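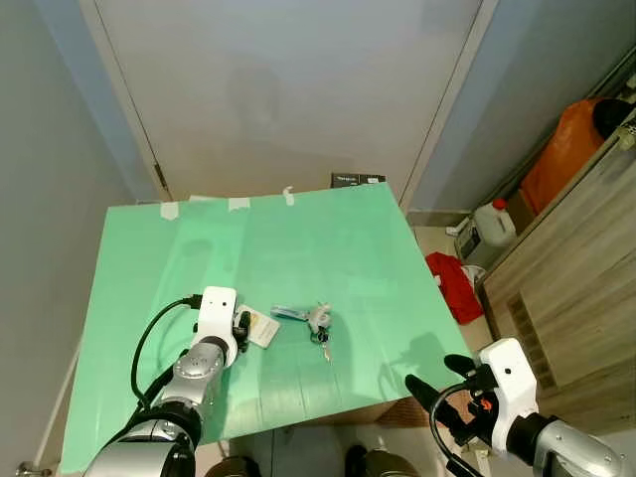 Our block association in Bakine orders yard signs every year for the hometown heroes parade, and once it's over they sit on lawns until they fade. This year there were 700 of them, all plastic! I hate seeing them blow into the creek, and the regular recycling truck won't touch them. I saved a few plain sheets for covering tables, and a green one held down with bits of white tape works fine, with room to drop your keys on top - but I can't cover 700 tables. What do other towns do?

creekside_mom, Bakine

Home | Ask | Topics | Neighborhood | Log in

Over in Skyrme we had the same headache. Put a pickup date right on the back of the sign before you hand it out. We leave a bin by the library for 2 weeks after the parade and most people are pretty good about it (some aren't, and I end up driving around with my trunk open). And leave the year off! We've used the same signs for 5 parades now and they still look okay.
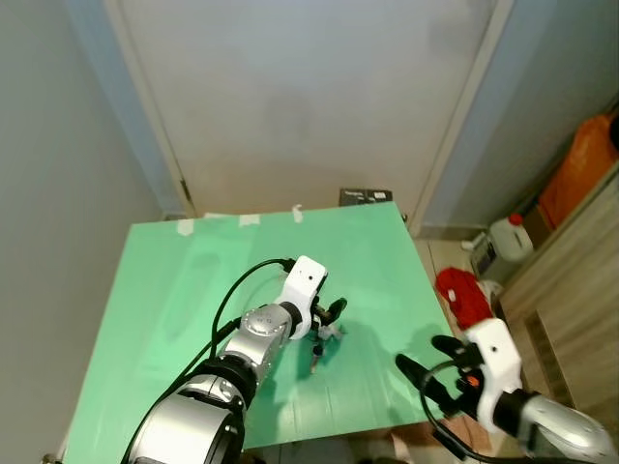
Light green tabletop, edge taped down

porchlight88, Skyrme

just throw them out, it's one day a year

grumpyinTraser

Please don't! A lot of the stiff signs are corrugated plastic, and teachers and gardeners love that stuff. I posted ours on the Fullura swap page in December and they were gone by dinnertime. Pull the metal stakes first and keep those separate, scrap places will often take them. Ask your sign printer too - ours took back a stack.

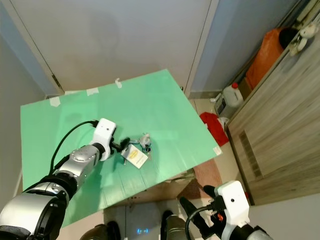

Corrugated board set on a low cardboard box

reuse_it_fullura

Print this page | E-mail to a friend
800 views | 5 shares | 2 comments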